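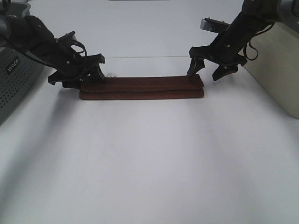
Dark reddish-brown towel, folded into a long strip

Skidgate Boards > Team Practices > Standups, retros and other meetings

Topic: Has anyone moved the daily standup to the afternoon and kept it there?

siiri_l
Hi everyone, long-time reader, and I think this is only my second thread, so please be gentle with me! I look after a product team at Stendora (we make scheduling software for clinics, in case that matters) and our standup has been at 9:15 in the morning for as long as anyone can remember. It was set up by a manager who left before I came, and I've never liked to touch it, the way you don't like to move furniture in somebody else's house.

Well, in April two of our developers changed their hours, one for school drop-off and one who just works better late, and now half the team is either rushing in with wet hair or reading out yesterday's ticket titles while still hunting for coffee. I've been wondering about 3:30 in the afternoon. Everybody is there, everybody is awake, and people would be talking about the work they have their hands in right now. My worry is that it becomes a meeting where you report to me on your day, and I really don't want that. Has anyone done it for longer than a few weeks?

brayanm
We did it, and we still do it, so let me be the cheerful voice here! Ours is at 4 in the afternoon and the mornings have been wonderful. I used to lose the whole first stretch of the day, because I'd sit down at 8:30, see that standup was coming, and answer email until it was over (I know, I know, that's on me). Now I start on the real thing right away.

The part that took getting used to was the wording. If you keep asking "what did you do today" you'll get the report you're afraid of. We start from the board, the card closest to done, and ask what it needs so it can be finished tomorrow before lunch. Some days the whole thing takes four minutes and people wander off happy.

Dusan_P
I'm going to be the grump, with affection. We tried the afternoon and went back. A blocker that comes up at 3:30 gets looked at the next morning, and by then the person who could have helped is deep in something else. In the morning you say "I'm stuck on the import job," someone says "come by after this," and it's gone by ten. I'd look hard at what your blockers are like before you change anything. Ours were mostly waiting on the database folks, who go home early, so for us it was a terrible fit.

I also think standup does a humble little job that gets forgotten, and that's saying good morning to each other. I missed that more than I thought I would.

brayanm
Dusan, I hear you, but why would anybody sit on a blocker until standup in the first place? If I'm stuck at 10 I say so in chat at 10. If a team is saving its problems up for the meeting, I'd say the hour on the clock isn't what needs fixing.

Dusan_P
In a perfect world, sure. In mine there are two very quiet people who will struggle alone all day out of politeness, and the meeting is the one place they're asked directly. You can tell them to post in chat until you're blue in the face. I've told them. They nod and then they don't do it. I'd rather have a meeting that suits the people I've got.

anneli.j
Joining in from the coaching side (I work with teams at Woritz, mostly folks in billing and support, so less code than most of you). I think you're both right about your own teams, and I don't mean that as a way of ducking it.

Siiri, one question and one suggestion. The question: did the team ask for this, or did you notice it and want to make it better for them? Both are fine, but if it's the second, bring it to your retro as a thing you've seen and let them pick the time. I once moved a meeting as a kindness and found I'd put it right on top of somebody's pickup run, and she was too nice to tell me for a month. I still feel bad about it!

The suggestion is to call it a trial with an end date and write down beforehand what would make you go back. If you leave it open it just sort of settles, and then you've got another meeting that's there because it's there.

siiri_l
Oh, that's a fair question and I had to think about it over lunch. It was me. One of them grumbled, and I ran with it. I'll take it to the retro and keep my mouth closed for the first part, which will be hard for me as you can tell from the length of my posts.

Dusan, our blockers are mostly with design, and design is in the same room until six, so perhaps we'd be all right there. But I do have one quiet person, and I hadn't thought of her at all. Thank you for that.

LenniT
Has anyone mentioned team size yet? I skimmed, sorry if so. When I was on the Rondonuwu rollout we had 19 people in one standup, bless us, and it ran 45 minutes on a bad day. We argued about the time of day for weeks. Morning, noon, afternoon, we tried them all, and it was miserable at every hour because it was far too many people listening to things that had nothing to do with them. We split it by area and after that no one cared what time it was.

So Siiri, how many are you?

siiri_l
Seven, and me. It runs long when I talk.

LenniT
Then ignore me, you're in good shape! I'd go with noon, personally, just before lunch. Hunger keeps it short.

anneli.j
Please don't do noon, Lenni, people get so cross.

Dusan_P
Seconded. I'd take 3:30 over noon, and you know how I feel about 3:30.

brayanm
Something I forgot to put in my first post. Watch out for the day before time off. With an afternoon standup half the room is packing up in their heads, and we had some very thin ones. We skip it on those days and post a line each on the board. Not very by-the-book, but it's worked for us.

siiri_l
Coming back with a little news. We had the retro, I kept quiet (mostly), and they didn't pick morning or afternoon. They want 11:00, after the late starters are in and settled, with a trial of four weeks. The quiet one was the one who suggested it, too! Dusan, we're going to do a plain good-morning message in chat at whatever time each person starts, so your humble little job is still getting done. I've put a note on my calendar to bring it back to the retro at the end and I'll post how it went.

Dusan_P
11:00 I can live with. Do let us know.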